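How to Get an Autograph at an Open Practice (Without Being a Pest)

Okay, so I've been chasing soccer autographs for years, and I get asked all the time how I do it. I have 54 signed cards in a binder at home and I've never once been yelled at by security!

First, find out when the team practices in public. Sturnton posts its open sessions on the club site, usually in May before the summer break, and the Fostilden ground lets in the first 1,000 people for free. Get there early. I aim for 2 hours before the gates open, with a sandwich and a folding stool.

Next, pick your spot. Everybody crowds the tunnel, and you'll get squashed there. I like the corner by the parking lot fence, where players walk past slowly on their way to the bus (the goalkeepers always come out last, so don't leave!).

Bring two markers, and take the caps off before anyone gets close. Use a fine tip for cards and a fat one for shirts. Test them at home on the same kind of surface, please. I ruined a really nice Wamonora away shirt with a marker that bled all over the badge.

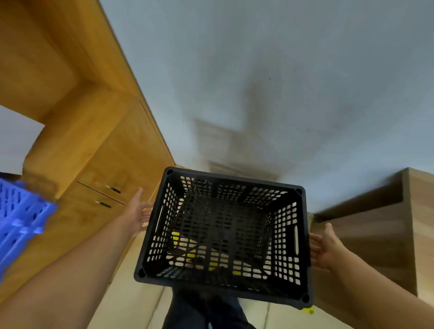

When a player does come over, say their name, say please, and hold your item flat against something hard. One item per player. If they shake their head or they're on the phone, let them go. No grabbing, no running after them, and never step over the barrier, even if your pen rolls under it.

Selfies take longer than you think, so I ask for the signature first and only try for a photo if there's no line behind me.

Once you're home, let the ink dry overnight before anything goes in a sleeve. I use the Zoëga binder pages, 8 pockets to a sheet, and I write the date on a sticky note on the back of each sleeve.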